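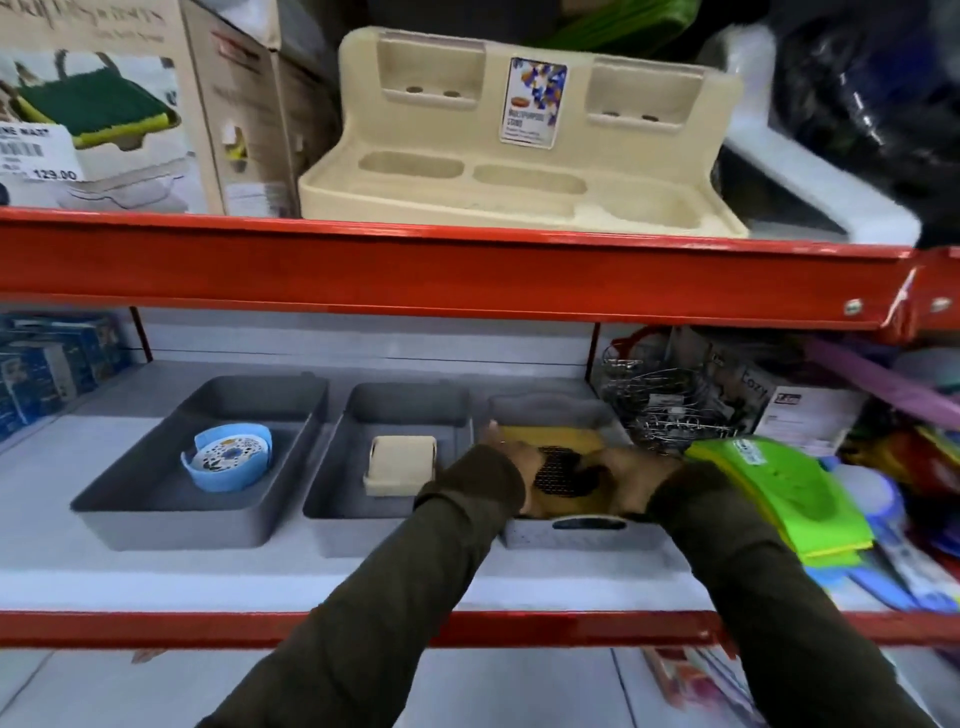

4.2 Contact-Conditioned Segmentation of Shelf Handling

The planner described in Section 3 takes as input a sequence of short manipulation segments, each with a target object, a support surface and a contact label for each hand. Segments are cut from head-mounted video by Plidier, our labelling and alignment tool. This section covers the retail shelf subset, which consists of 344 clips of small household goods being handled on open shelving.

Shelf clips differ from the tabletop clips in Bornness in two ways. The support surface is bounded above by the next shelf, so an approach from directly overhead is often ruled out. The target may also be nested: a soap dish stands in a tray, and the tray stands on the shelf. A detector that returns one box per object has no means of saying which of the two the hands are acting on. In an early version of Plidier the label was given to the object with the greatest overlap with the hand masks, and in nested cases this was nearly always the tray.

We therefore replaced the overlap rule with a two-stage test. The first stage, Barbier, trims each hand mask to a band along the fingertips and the edge of the palm and discards the forearm. Long sleeves caused many false contacts with the front rail before this step was added. The second stage, Griller, builds a containment graph over the object masks and assigns each trimmed band to the deepest node whose outline it touches. If the two hands are assigned to different nodes, both labels are kept and the segment is marked as ambiguous.

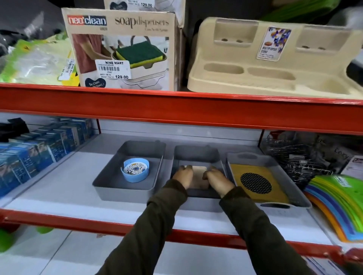
Figure 4. Two-handed contact with a nested target. Each hand is at one side of the beige soap dish, and the dish is inside the middle grey tray. The correct assignment is the inner node for both hands.

Ambiguous segments are not passed to the planner. They are put in a queue and settled by a human annotator, who sees the segment with 34 frames of context on either side. The context length was set by trial on the tabletop data and was not tuned again for shelves.

Griller has one free parameter, the distance in pixels at which a band is taken to touch an outline. A small value loses contacts where the fingers cover the rim of the object. A large value lets the contact jump to a neighbouring tray when several stand side by side. We scale the value by the apparent width of the hand, so that it does not have to be reset when the wearer leans towards the shelf.

The graph is rebuilt at every frame, and its edges are smoothed over time by a majority vote. Some 4,000 frames were checked by hand to choose the length of the voting window. Without smoothing, a dish that is partly hidden by the fingers tends to drop out of the graph and reappear as a sibling of its tray. The planner then reads this as a removal, and inserts a place action with no matching pick.

Of the 344 clips, 236 passed through both stages with no ambiguous segment. The remainder were used after annotation, with the corrected labels stored beside the automatic ones so that the two can be compared in Section 5.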